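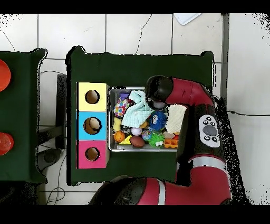 etavares_cell2
Looking for a consistent rule on payload limits when the arm works over a shared bin. Our Sellitcombe procedure caps approach speed at 100 mm/s once the wrist is above the rim. With a metal tray full of mixed toys and crumpled cloth, I'd also want a force limit on contact.

gdam
Disagree on the speed cap. It should follow from the risk assessment, per task. A blanket figure gets copied into cells where it means nothing.

T. Nepia
Blanket figures get followed. Per-task ones get lost. We log every override at Prastley and the log is reviewed in June.
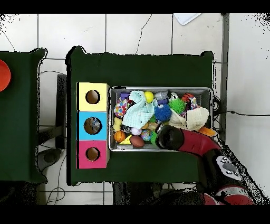

ncao
Who signs off when the bin contents change?
The cell owner signs, and the assessment revision goes up by one before the next run.

gdam
Fine for new object classes. For a swap within a class that is paperwork.

etavares_cell2
Define class, then. Soft and rigid items behave differently under the same grip force.

T. Nepia
Ours is by mass and stiffness. Table is in section 3250 of the site manual, I'll post it after 1530.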